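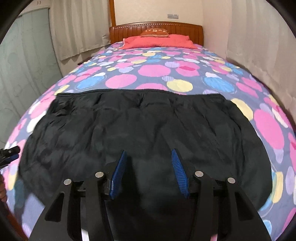 Gunnel Backlund would not call the file indexer in Lurkus finished, and she has maintained it through three major versions of the desktop. The version that shipped in April was, in her words, "the first one I would leave switched on," which is as far as she will go.

The old indexer, Allen, walked the whole home directory at login and kept its results in a single database. The replacement, Holmgren, subscribes to file system events and writes to small segments that are merged when the machine is idle. Backlund says the merge step took most of the work.

"Writing segments is easy. Deciding when the machine is idle is hard. A laptop on battery with the lid open and nobody typing may be playing a film. We got that wrong for two releases."

The current rule checks disk queue depth, power source and whether any application holds a sleep inhibitor. If one of the three says no, the merge waits. It can wait up to 40 hours, after which it runs at the lowest priority whatever the state of the machine.

Her test system holds 3381 folders of old mail and source code. Allen needed around nine minutes to rebuild its index there after a crash. Holmgren discards the damaged segment and rescans only the folders it covered.

Bug 2613 is still open. Renaming a folder on a network share can leave the old path in search results until the next merge — the server sends no event, so the indexer has nothing to act on. A polling mode exists and is off by default.

"People ask for polling until they see what it does to a slow share," she says. "I would rather show a stale path for an hour than hold up every file dialog."

Pelska, the search panel that sits on top, is maintained separately and still expects the old query format. A translation layer handles this at present. Backlund wants it removed in the next version and has said so on the mailing list, where the reply was that third-party launchers depend on it too.

Asked about searching inside images and scanned documents, she was brief. "Not in the indexer. It can be a plug-in, with its own process and its own memory limit. If it crashes, I don't want to hear about it."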